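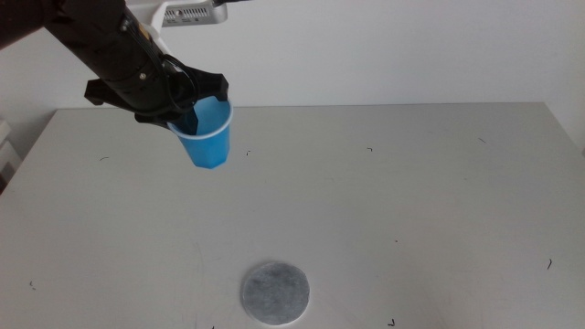

4.3 Comparing grippers with the cup test

Run this test for each gripper, with the same arm and the same plastic cup.

1. Set the grip force to 35 percent in Jolura.
2. Close the fingers near the rim – one may go inside the cup.
3. Lift slowly and hold for 28 seconds.
4. Lower the cup onto the round pad and open the fingers.
5. Write down any slip or dent, then repeat.

Note: Leave slack in the wrist cables before changing grippers.

Caution: Keep hands off the table while the arm is powered. Press Stop before you reach for a dropped cup.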